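Moving house on paper

I have now told eleven organisations that I live in Teltness, and four of them believe me. The rest go on writing to a flat in Wonlow where, as far as I know, a very patient stranger is building a sort of loft insulation out of my post. 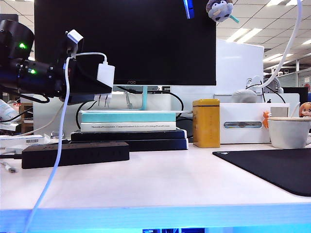
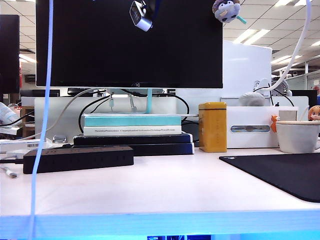 A dark screen, a soft toy and no post whatsoever.

Teltness, 8/10/19

The move itself took a day. Two men and a van, one broken lamp, and a sofa that had to go back down the stairs and come in through the kitchen window. I had set aside a week for it and dreaded it for a month, and by teatime I was eating toast off a box marked BATHROOM. I remember thinking that was the hard part done. I was very young then. It was July.

What I hadn't allowed for was the paperwork, which moves at its own speed and in its own direction. Take the water. The water people at the old end wanted a final reading before they would close the account, so I gave them one: 1,622. I had written it on the back of my hand and then, being a sensible adult, on a piece of paper as well. Back came a bill for a reading of 4,000. Not 3,998 or 4,003, you notice. Somebody had looked at my number, found it fussy, and picked a nicer one.

I rang. I was told the reading was an estimate. I said it couldn't very well be an estimate when I had given them the real one. I was told that mine had arrived after the estimate, and so the estimate stood. I asked when the estimate had been made. The day after I sent mine. There was a long pause at this point, during which I could hear someone at the other end eating crisps.

Then there is the council, or rather the two of them. Wonlow would not take me off its list until Teltness had put me on, and Teltness would not put me on without a letter from Wonlow to say I had come off. I offered to stand on the boundary with a foot in each. The woman on the phone said I would still need the form.

The form is 22 pages long. Page nine asks for every address I have had in the past five years, and leaves room for one and a half. Page fourteen asks if I am a houseboat. I don't think it means to, but I have read it several times now and there's no other way to take the sentence. I ticked no. I did stop to think about it.

I should say a word for the bank, who changed my address in four minutes, wished me well in the new place and sent the confirmation to the old one.

And the dentist! I had quite forgotten I had a dentist, as had my teeth, but the surgery in Wonlow tracked me down without any help from me at all. I'd like whoever does their letters to have a go at running the water company. I missed a check-up in the spring, it seems, and they would like a word. They found me here before my own mother's birthday card did.

The best of it has been Prurkel, the firm that was meant to sort all this out. You pay them once and they tell everybody for you -- the licence people, the insurers, the magazine you stopped reading years ago. Their leaflet says it saves you up to 2,000 minutes of your life. I did the sum and that's more than a day, so I paid. They have since told everyone that I live at number 15. I live at number 51. The people at number 15 have been very good about it, and bring my letters up the hill in a carrier bag when it isn't raining. We've had tea. They get the magazine too, and say the crossword has gone downhill.

So I'm doing it by hand after all, a few each evening, with the list propped against the teapot. Tonight was meant to be the car insurance, but they only answer until six and I didn't look at the clock until ten past. Tomorrow, then. After that it's the library card, the optician, and the water again, who have written to say they're sorry I am leaving and would I please send a final reading.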